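食器を箱に詰める仕事のこと

1月26日(水) 文・暮らし面編集部
最終更新:11月
読了時間:6分

引っ越しの荷造りを請け負うアクーナ(Akuna)で、台所だけを担当している人がいる。寝室や書斎は別の担当が入り、彼女は朝から夕方まで流しと食器棚の前にいる。入社して14年。話を聞いたのは、ザーンヴィル(Zarnville)の事務所の奥にある資材置き場だった。本人の希望で名前は伏せる。

「台所は最後にやるものだと思っている方が多いんですけど、うちは最初に入ります。前の日の晩に食べ終わったら、もう使わないものを流しの左に寄せておいてください、とお願いしています。右でもいいんですが、左と決めておくと電話で説明しやすいので」

一軒にかかる時間は、二人暮らしなら半日。家族が多いと丸一日になる。物の量よりも、棚の奥行きで変わるという。奥行きのある棚には、住んでいる人が忘れた物が入っている。

「一番奥から出てくるのは、だいたい引き出物です。箱に入ったままの大皿とか、急須と湯呑みの揃いとか。ああ、これまだあったの、とおっしゃる。そこで手が止まるんですよ、お客さんの。だから奥のものは、なるべくご本人のいるときに出します」

捨てるかどうかを尋ねることはしない。聞かれたら、迷っている物だけを入れる箱を一つ作りましょうと答える。その箱には赤いテープを貼り、新居でも開けずに置いておける場所に運ぶ。

「開けないまま次の引っ越しに出てきた箱もありました。テープの字が私の字だったので、あ、これ前に私が詰めたな、と」

使う箱は、レケナ(Requena)という名前の食器用の段ボールである。底が二重になった小ぶりのもので、社内では単に「小」と呼ぶ。これまで大きい箱に詰めて失敗したことが何度かあった。

「入れようと思えば入るんです。でも持つ人のことを考えたら入れられない。重い箱は、どうしても最後に手が下がって、床に置くときに音がします。あの音が嫌で」

箱の底には、くしゃくしゃに丸めた紙を敷く。厚さは握りこぶし一つ分。皿は一枚ずつ包み、四枚たまったらまとめてもう一度包む。そして立てて入れる。寝かせて積んでいる人を見ると、他人の家でも直したくなるそうだ。

「実家に帰ったとき、母が自分で詰めた箱を黙って開けて、入れ直しました。母は怒りました。自分の箱を勝手に触られたら、それは怒りますよね。でもお皿は立てます」

包み紙は、四人家族の台所で200枚を一束として持っていく。余ることもあるし、器の好きな家では昼に足りなくなって、事務所から届けてもらうこともある。新聞紙は使わない。インクが付いて、着いた先で全部洗うことになる。

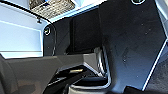

グラスは皿より後に包む。紙の角から斜めに転がし、余った端を口の中に押し込む。脚のあるものは、先に脚だけを細く巻いて太さを揃えてから全体を包む。ここは新人が一番つまずくところで、脚ではなく飲み口の方を強く握ってしまうらしい。

「教えるときは、まず空の瓶でやってもらいます。瓶なら怖くないから手がゆっくり動く。怖いと速くなるんです。早く終わらせたくて」

鍋は入れ子にする。蓋は裏返して、つまみが鍋の内側に向くようにのせる。間に紙を二枚。フライパンは、まな板と一緒に箱の壁側に立てる。包丁については少し声が厳しくなった。

「包丁は、お客さんが自分で包んだものでも、必ず一度開けさせてもらいます。タオルで巻いただけ、というのが多いので。段ボールを刃の長さに切って、はさんで、テープで留めて、外側に『刃物』と書く。これは二度手間でもやります」

調味料は、開いている瓶と開いていない瓶を分ける。開いている醤油や油は口にラップをかけてから蓋を閉め、ビニール袋に入れて立てる。砂糖と塩はそのまま。冷蔵庫の中身は前日までに食べてもらうのが原則だが、そうならない家もある。ぬか床だけは例外で、助手席に乗せて本人が運ぶことを勧めている。

引き出しの中身は、そのまま浅い箱に移す。仕切りがあれば仕切りごと動かす。輪ゴム、袋を留める小さなクリップ、使いかけの爪楊枝。整理してから詰めたいと言う客もいるが、彼女は勧めない。

「引き出しって、その人の手が覚えている順番なんですよ。きれいに並べ直すと、着いてから探すことになります。散らかったまま運んで、散らかったまま戻す。そのほうが次の日の朝ごはんが早いです」

箱の側面には三つのことを書く。部屋の名前、中身、開ける順番。上面には書かない。積んだら見えなくなるからだ。順番の番号は、やかんと湯呑みの入った箱を一番にする。二番は茶碗と箸と汁椀、それに小さい鍋。番号を書くのはそこまでで、残りは急がない箱として扱う。

これまでで一番箱が多かったのは、スケンダッハ(Skendach)の坂の上にある古い家だった。台所だけで56箱。先代が料理の教室を開いていた家で、同じ形の小鉢が棚の端から端まで並んでいたという。

「2日かかりました。一日目の夕方に、まだ棚が半分残っていて、奥さんがおにぎりを出してくださったんです。そのお皿を、食べ終わってから洗って、拭いて、最後の箱に入れました。あのお皿の入った箱だけ、番号を書き忘れたんです。あとで電話をもらいました。どこにあるの、って」

箱は見つかったのか、と尋ねた。

「ありました。洗面所に。私が『小鉢』と書いた字が『小物』に読めたみたいで。それからは、字を大きく書いています」

道具を見せてもらった。前掛けのポケットに入っているのは、太い油性ペンが黒と赤で一本ずつ、はさみ、幅の狭い紙テープ、軍手ではなく薄いゴム引きの手袋。手袋は一日で一組を使い切る。指先が滑るようになったら替える。カッターは持たない。箱を開けるときに中の紙まで切ってしまうことがあり、何年か前にやめた。

荷ほどきを頼まれることもある。その場合も、食器棚のどこに何を入れるかは決めない。包みを解いて台の上に種類ごとに並べ、紙を畳んで帰る。並べたところで家の人に任せる。

「入れてしまうと、しばらくはそのまま使ってくださるんです。でも使いにくいまま使っていることがある。私は背が高いので、つい上の段に入れちゃうんですよね」

自宅の台所について聞くと、少し間があった。食器は夫婦で使う分だけで、来客用は持っていない。仕事でたくさん触るから欲しくならないのかと思ったが、そうでもないらしい。去年の11月に、客の家で見たのと似た片口を買った。まだ棚の手前に置いてある。

「お酒は飲まないので、ドレッシングを混ぜています。注ぎ口が欠けやすい形なんです。包むときは、口のところに紙を小さく折って当ててください。そこだけ二重に」

午後は翌日の現場の下見があるとのことで、話はここまでになった。彼女は立ち上がってから、畳んだ段ボールの束の向きを一つだけ直し、電気を消した。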